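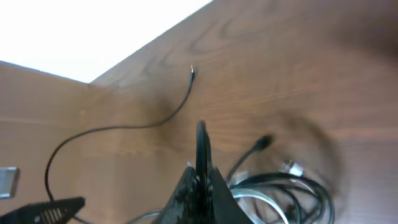
Mimoza Kelmendi did not want the part when it was first sent to her. She read the script for "Kastelgate" on her phone during a layover, got through the first 30 pages and put it away. Her agent called twice. On the second call he asked her to skip to the kitchen argument near the end and read only that.

"I read it standing in line for a sandwich," Kelmendi says. "I got out of the line. I wanted to know how these two people got there, so I went back and read the whole thing properly."

The film, which opens in January, is a thriller set in a small river town where a ferry company is about to close. Kelmendi plays Stoyanova, a bookkeeper who finds payments in the company ledgers that she can't explain. Damir Krasniqi plays her brother-in-law, a ferry pilot who asks her to stop looking. Most of the film takes place over two nights, and for long stretches the two of them are the only people on screen.

It was shot in Hurnon, a town with a population of 2270 and one motel. The cast and crew filled the motel and then rented rooms over the hardware store. Cell service ended at the bridge. Krasniqi, who had come straight from a television series with a large studio crew, says the first week was hard on him.

"I'm used to going back to a trailer and calling my kids," he says. "In Hurnon you walked up the hill behind the school and held your phone over your head. So after a while I only called in the mornings. The rest of the day I was with these people, talking about this movie. I think you can see it in the work. We look like a family that's sick of each other."

Director Amra Ionescu grew up in a town much like it. "Kastelgate" is her second feature, after the low-budget drama "Clokotine," which played at festivals and then had a short run in theaters. She wrote the first draft of the new film before that one was finished, and put it in a drawer when she could not find anyone to pay for it.

The money came through producer Emiliano Toledo, who had seen "Clokotine" at a late screening and stayed to talk to her in the lobby. He asked what else she had. She told him about the ferry story and sent it to him that night.

"It was too long and it had a car chase in it," Toledo says. "Amra didn't even like the car chase. She'd put it in for somebody else, for some meeting that went nowhere. I said take it out and let's see what it costs without it. It cost a lot less."

What replaced the chase is a scene in the pilot house of the ferry, with Stoyanova and her brother-in-law crossing the river in fog. It runs for nine minutes. Ionescu had written it with very little dialogue, but over two days of rehearsal the actors kept adding to it, and she let them.

Kelmendi says many of her lines in the finished film came out of those rehearsals. One of them, a story about a school trip that Stoyanova tells while she is deciding whether to hand over the ledger, belongs to Kelmendi's own mother. She told it to fill a silence. Ionescu asked her to tell it again the next morning with the camera running.

"My mother hasn't seen it yet," Kelmendi says. "I've told her there's something in there for her. She thinks it's a scarf."

Krasniqi improvised less. He spent three weeks before the shoot riding with a retired ferry pilot, learning the throttle and the radio calls, and he wanted his hands to know the job so well that he could forget about them. In the crossing scene he is steering the boat himself, with the real pilot crouched out of sight a few feet away.

"He only touched my leg once," Krasniqi says. "That meant slow down."

The fourth person in most of these stories is Zdenka Nedeljković, the cinematographer. She lit the night interiors mainly with lamps that were already in the buildings, and she asked the costume department for dark wool coats that would not pick up much light. The fog in the crossing is real. The crew waited five nights for it, shooting other pages until early morning, and when it finally came in at 3:40 a.m. half of them had to be woken up.

Nedeljković had worked with Ionescu before, and the two of them don't talk much on set. Kelmendi found this unsettling at first. They would stand next to each other looking at a doorway, one of them would nod, and the crew would start moving equipment. By the second week she had learned to read the nods. She could tell which one meant that she should go and sit down for an hour.

The film had its first public showing in Hurnon, in the school gym, before any festival had seen it. Toledo paid for the screen and the chairs. Several people in the audience had small parts, and the woman who runs the motel has a full scene with Krasniqi, in which she refuses to give him a room key. She got a round of applause when she came on and another when she shut the door on him.

Ionescu watched from the back. She says she was nervous about the ending, which leaves the question of the money open, and she expected complaints. She got a few. One man told her that he had worked the ferry line for most of his life and that the accounts were never that tidy.

She has since cut four minutes from the middle of the film, all of it from scenes in the company office. The crossing was left alone.

Kelmendi is now at work on a comedy, her first in several years, and says she misses the long takes. Krasniqi has gone back to his series. Ionescu is writing again but will only say that the new script has no boats in it. She and Nedeljković have already been out looking at locations, most of them a long drive from an airport. Toledo has asked for at least one with a better motel.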